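Visiting the Nenthorpe Gallery – your questions

Do I need to book?
Nope, just turn up! I only ask groups of more than six to email me first.

How old is the building?
It went up in 1915 as a seed warehouse, and the hoist is still in the stairwell. I love showing it off.

What's in the collection?
Roughly 1000 prints and drawings, though I can only hang a fraction at once. The Bühler etchings are upstairs until the end of July.

Can I take photos?
Sure, but no flash upstairs – the paper in there is really delicate.

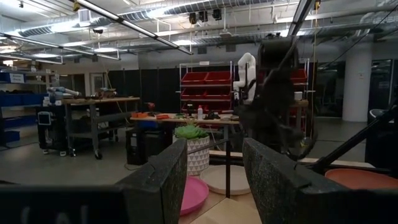
Tripods are fine downstairs if you ask me at the desk first. Last entry is at 5.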